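Quick one tonight, dinner's in the oven and I've got maybe half an hour.

So I finally moved my coins off Brilto. Been saying I'd do it since March. Four of you have emailed asking why, so here goes.

Withdrawal fees. That's the short version. When I signed up it was a flat six bucks to send anything out, fine, whatever, I hardly ever did it. Then they went to a percentage. Didn't notice. My fault, the email was probably sitting under a pile of newsletters. Went to shift $800 worth to my own wallet and the preview screen had a number on it I had to read twice. Cancelled. Made a cup of tea. Looked again. Same number.

Rang support. Well, chatted to support. You can't ring them. Waited 77 minutes in the queue, I know becuase it shows you a little timer, and then got sent a link to the fee page I already had open. Cheers for that.

Intan Simanjuntak (she comments here a fair bit, hi Intan) told me to swap into something cheaper to send and move that instead. Which works, sort of. You pay the spread on the swap, then a much smaller fee to get it out, then you swap back at the other end if you want to. I did the sums on the back of a power bill and it came out ahead. Not by heaps. Enough to be annoyed I hadn't done it a year ago. 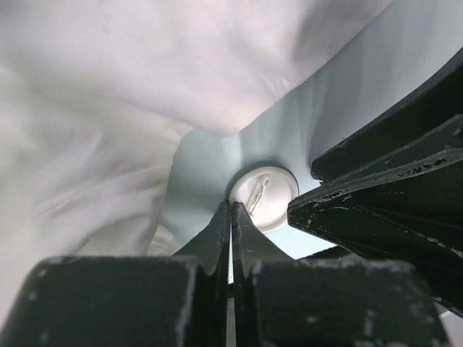
Did a tiny test send first. Always do a tiny test send. I don't care how many times you've checked the address, check the first few characters and the last few and then send the price of a sandwich and wait. Mine took ages to show up and I was pacing the kitchen like an idiot over a sandwich. Came through fine.

Then the rest, in two lots. Probably overkill.

Now on Gimness for buying, and everything I'm not planning to touch goes to the hardware wallet. Gimness is ugly. The app logs me out constantly and the charts are useless on a phone. But the fee is on the screen before you hit the button, in normal sized writing, and that's all I was after.

A few things I'd do diferently:

Download your trade history BEFORE you empty the account. I forgot and had to log back in to get it, and the export only does one year at a time, and it comes out in a colour-coded spreadsheet that my tax software hates. And yes, the swap counts as a sale here. Every swap. Write it down the day you do it, with the dollar value. Future you at tax time will be in a better mood.

Turn off the recurring buy. I had one for $295 still ticking along on the old account and caught it the night before it went through. Pure luck.

Don't do it in the evening when you're tired. Says me, typing this at 7pm, tired.

On price, no idea, stop asking me. It went up while I was halfway through, then down, then up. I'm not selling, I'm not buying extra. Same amount every payday and I try not to look, though I do look.

Somebody also asked about staking on Hulelau. Haven't tried it. The lock-up period puts me off and I couldn't find a straight answer on what happens if you want out early. If you've used it, leave a comment, I'd like to hear how it went. Will try and reply on the weekend.

Oven's beeping. Gotta go.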